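How to Spend a Layover Day in a City You Don't Know

January
By a reluctant planner

Most advice about short stopovers assumes you'll land fresh, drop your bag in five minutes and tick off a list of sights before dinner. I have never managed it, and I doubt the people writing those lists have either. What follows is how I handle one day in a strange city, using Wotness as the test case. I had a night there between two trains and very low hopes.

Step 1. Ignore the "must-see" list

The tourist office hands out a leaflet with more stops than a person could reach in a weekend. Pick three. If two of them are on opposite sides of the river, drop one and don't replace it. I picked the old harbor, the covered market and the hill church. The church was closed for repairs, a fact missing from both the leaflet and the website.

Step 2. Check what the day pass really costs you

Wotness sells a visitor pass, and the person at the counter will tell you it pays for itself. Do the math before you agree. A single tram ride is cheap, the harbor is free to walk around, and the museums on the pass close at five. I'd have needed to ride the tram all afternoon to break even. Buy single tickets for the morning, and if you're still riding at lunch, think again.

Step 3. Leave the bag, but read the sign first

The station lockers are fine if your train leaves from the same station. Mine didn't. The Trerkach line goes from the smaller station across town, and the two share a name on most maps. Look at the station code on your ticket, then look for a locker. I ended up in number 531, at the wrong end of a long corridor in the wrong building, and crossed the city twice for a backpack.
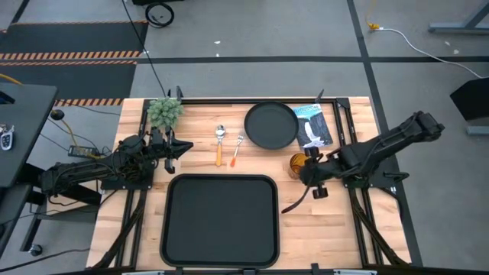 Step 4. Walk first, eat late

Places facing the harbor charge for the view and know you won't be back. Walk uphill for ten minutes until the menus are in one language. Reviews are not much help. The café with 3533 of them served me a gray omelet, and the one with a handwritten board and no name I could find did a very decent fish soup. One good soup proves nothing, of course, but I'd take the same bet again.

Step 5. Be suspicious of the day trip

Somebody will suggest Brekke. It's "only" an hour away, according to the bus company, which counts from the edge of town and leaves out the wait for the return bus. If you have two days, go. If you have one, you'll see a parking lot, a castle gate and the inside of a bus. The same goes for the evening boat to Trivitz, unless you like boats more than towns.

Step 6. Set a hard stop

Choose the time you'll turn back and set an alarm for it. Mine was 6 p.m. for an 8:15 train, which sounded silly until the tram stopped between stations and stayed there. Buy water and something to eat before you board. The Trerkach train is supposed to have a food cart, and I was awake for the whole ride and never saw it.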